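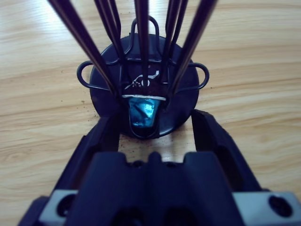 ## Coffee corner opens on the second floor of Stilldale library

STILLDALE. The coffee corner at the Stilldale public library opened in September in the old periodicals alcove, with a single capsule machine and a wooden table with a curved edge. It is open to anyone with a library card, from 9 a.m. until the building closes.

Capsules are kept on a black wire stand next to the machine. They come from Fadska, a roaster on the north side of town, and cost a dollar each. Payment goes in the slot box by the elevator, or can be added to a library account at the front desk. Cups are glass, and the library asks people to carry drinks on one of the trays if they are taking them to the reading tables.

The corner replaces the vending machine that stood in the lobby for years and was taken out over the summer when its contract ran out. The library paid $1,823 for the whole project, which covers the machine, the table, the cups and trays, and an electrician's visit to add an outlet on the alcove wall. Of that, $1,478 came from the spring book sale. The rest came out of the building budget.

Staff had first looked at a larger machine with a milk system, sold through the supply firm Malivov. It was dropped from the plan after the library learned it would need its own water line. A capsule machine has a tank that can be filled at the sink in the staff hallway, and the used capsules can be emptied out in a minute or two at the end of a shift.

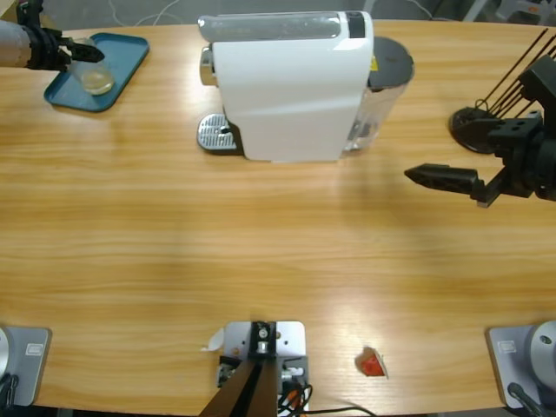
One reader wrote to the library to say that the coffee is fine but that a dollar a cup adds up for people who spend whole days there looking for work, and asked if hot water could be free for those who bring their own tea bags. The library has agreed to this. An electric kettle will be added to the alcove once a shelf has been put up for it, away from the edge of the table.

Some rules go with the new space. Drinks are not allowed in the local history room or at the public computers. Cups should be returned to the alcove, where a bin for dirty glassware is kept under the table. Anyone who finds the water tank low is asked to tell the second-floor desk and leave the filling to staff. The drip tray under the spout lifts off for washing, and staff rinse it at noon and again at closing.

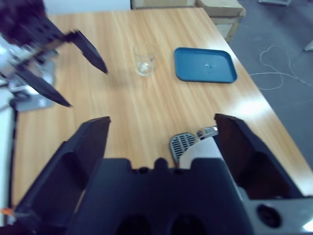
The trays have turned out to be the item most often missing. They tend to be left on windowsills and in the study rooms, and a few have come back through the book return. The library has 40 glasses in stock and does not plan to buy more this year. Broken glass should be reported at the desk and not picked up by hand.

Used capsules are collected in a separate pail. Guerreiro, the garden supply store on the same block, takes the coffee grounds for its compost once the capsules have been opened and emptied, and the empty shells go out with the metal recycling. The emptying is done by staff in the back room.

In its first month the corner sold 1,441 capsules, more than the library had planned for. The stand was bare on several afternoons before the order was raised. Fadska now delivers twice a month, and spare boxes are kept in the supply closet behind the second-floor desk. Decaf has been requested and should be part of the next delivery.

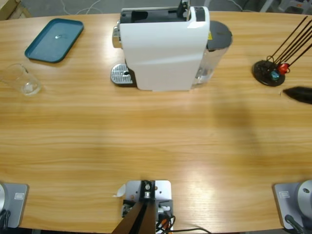 The table will stay where it is through the winter. There had been a plan to move it closer to the stairs, but the outlet there is shared with the copier and the two cannot run at the same time. Four more chairs are on order for the alcove.

Questions about the coffee corner, including lost trays, can be taken to the second-floor desk. The library does not take reservations for the alcove, and groups that want to serve coffee at an evening meeting should ask at least a week ahead so that enough capsules can be set aside.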